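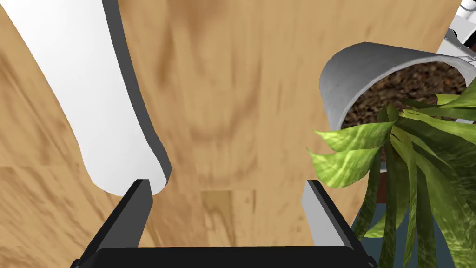 Looking After a Wooden Tabletop

Jun 19, 2024

We bought our kitchen table at a yard sale in Barton (it was 100 dollars, and worth every penny!), and I have been fussing over it ever since. Friends always ask what I use on it, so I finally sat down to write it all out.

For everyday cleaning I keep things very plain. A soft cloth, warm water, a drop of dish soap, and then a dry cloth straight after, going the same way as the grain. Please don't let a puddle sit while you answer the phone. I have done that, and I had the ring to show for it all the way until September.

If you do get a pale ring, try a little mayonnaise. I know, I know! Dab it on, leave it for an hour and wipe it off. For anything stubborn, rub very lightly with fine steel wool and some oil, and test underneath first.
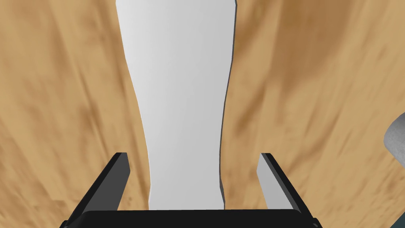

Smooth, pale and narrower through the middle.

Vases and tall bottles are the worst for leaving marks, I find, so mine all stand on felt dots now. A sheet of them costs next to nothing and you can cut them down with nail scissors if the base is small. 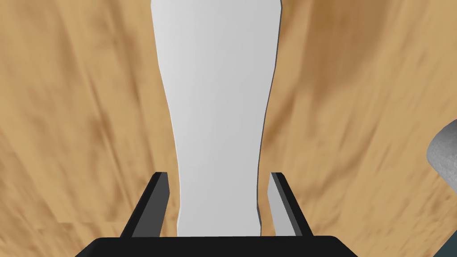

Oiling is the part I enjoy most, and I do it every 3 months with the windows open and the radio on. Sand first with 120 grit if the top feels rough, then go finer, and wipe away every bit of dust. A top in honey and tan with darker streaks, like this one, hides small scratches nicely, so don't feel you must sand it all back for one little nick. Put the oil on thin, wait twenty minutes, and buff off whatever hasn't soaked in. Lay your oily rags flat outside to dry before you throw them out, as they can catch fire in a heap.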